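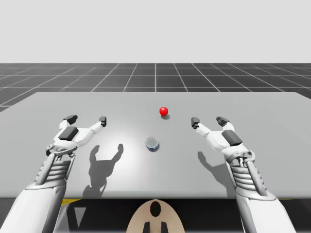 Trevor Poirier thinks I should give up on sourdough rye and make something normal for once. He left a comment under my January post saying that any loaf which takes two days to make and another day before you're allowed to cut it is a hobby and should be kept away from breakfast. Fair enough, Trevor, but I've just had two slices with butter and I'm more smitten than ever!

The recipe I keep going back to is the Trovholm loaf, which I first ate at a tiny bakery there on a very wet holiday (we went in to get out of the rain and came out with four loaves and a bag of buns). It's dark, a bit sour and full of seeds, and the crust puts up a proper fight. I pestered the woman behind the counter until she wrote the bones of it on a paper bag. Her version makes enough for a village, so I've cut it right down and fiddled with it a lot.

The night before, I mix my starter with rye flour and warm water and leave it on top of the boiler. In a second bowl go the seeds - 100 grams of sunflower and 70 of linseed - with enough boiling water to cover them. By morning the starter smells like apples and the seeds have gone wonderfully gloopy. Everything gets stirred together with more flour, salt and a big spoonful of treacle. No kneading at all! It's more like wet cement than dough, and you smooth the top with a damp spoon.

Then it sits in the tin until little holes open up on the surface. In my cold kitchen that can take until teatime. I used to panic and bake it early, and got a gummy brick every time, so do wait for the holes.

I've been using Hestis flour lately, the coarse one, and I love how nubbly it makes the crumb. The finer Wedo bag gave me a softer loaf that my mum liked better, so if you have people to win round, start with that. Toasted, with cheese and a bit of pickle, either one is glorious.

Next I want to try swapping the treacle for dark beer - has anyone done this? And Trevor, there's half a loaf in the freezer with your name on it.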